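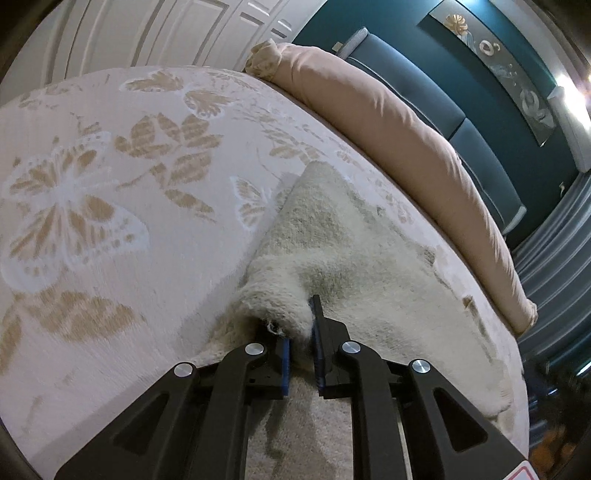
Re: Can any of them do a bedroom yet?

To: the home-machines list
Sent: 9:40 pm

Hi all,

I've been meaning to answer this one all week, and the short version is yes, a bit, and I'm more excited than I've been in a long time! Quoting the part I want to pick up:

> I keep seeing clips of robots folding T-shirts on a white
> table. Fine, but my laundry doesn't live on a white table. It
> lives on the bed, on top of other fabric, in a heap. Has
> anyone got a machine to pick up something thick and soft and
> do anything sensible with it? We tried the Cumach arm at work
> in July (we pack slippers and bath mats, so it's all fluff)
> and it grabbed the bench cover along with the mat about as
> often as it grabbed the mat alone. We gave up and went back
> to doing it by hand. Is two fingers just the wrong tool?

I don't think two fingers is the wrong tool. I think fluff is a rotten material, and the folks who sell arms have mostly been showing us thin cotton. With a T-shirt you can find an edge and a corner and you're halfway home. Plush has a pile on it, so the edge is vague, and when you pinch it you get a big fat fold and hardly any idea how much cloth is in there. The cream piece at the top of this message is a good case. It's lying more or less in a triangle, there's a thick ridge of it up in the jaws, and the rest just spreads out over the bed. Now tell me where you'd put the second grip! I'd go for the blunt corner pointing away, but I had to think about it, and I've been folding things my whole life.

Then there's the sheet. Yours was a plain bench cover and you still had trouble. A bed sheet is soft too, it moves when you push on it, and if it's printed (butterflies and leaves, say, in tan and white on pale pink) the vision side has a lot of outlines to look at that aren't the edge of anything. We had a Vostis unit on loan for 12 evenings and it did far better on a busy pattern than I expected, as long as the thing on top was a different color. Cream on pale pink was harder for it. Cream on cream was hopeless, and I'd like to see anyone do well there.

What worked for us, in case you want to give the Cumach another go:

Pinch from the top of a bump, never from the flat. If there's no bump, have it push the cloth sideways first to make one. This fixed more than every software setting put together.

Lift a little and stop. If the sheet has come along, you can tell by the pull, and it's cheap to let go and try again. We allowed 3 tries before it called for help, and most of the good grabs came on the second.

Soft pads on the inside of the fingers. Our bare plastic ones slid through the pile.

Slow down on the let-go. Plush clings to everything, and a quick release drags the fold you just made halfway back across the bed.

With all that, we logged 2,893 grabs over the loan, and by the end I'd trust it to pick a throw up off a bed and put it in a basket. Folding it is another matter. A single fold in half, yes, often enough that I'd stand there grinning. Into quarters, with the edges anywhere near each other, no. And making the bed underneath – sheet flat, bolster straight, everything tucked – I haven't seen any home machine do that start to finish, and I wouldn't plan on it soon. A bolster alone is a funny shape for two fingers unless you grab it by a gathered end.

For your packing line I'm more hopeful than you are. You control the bench! Swap the cover for something stiff and dark, clamp it down, and half the problem goes away. Zillberg has a fingertip that curls under slightly, which might suit bath mats with a rubber back, though I've only handled it for some 5 minutes at a show. The Lacroix one is nicer made but too wide for slippers, I'd guess.

Questions for the rest of the list: has anybody tried two arms on plush, one holding and one smoothing? And does anyone have a trick for telling one layer from two by feel? We tried listening to motor current and got mostly noise. I have the Vostis logs in plain text and I'm glad to send them to whoever wants to dig through, just reply off list and say whether you want the failed grabs too (you do, they're the fun ones).

And please post how the bench cover goes if you try it!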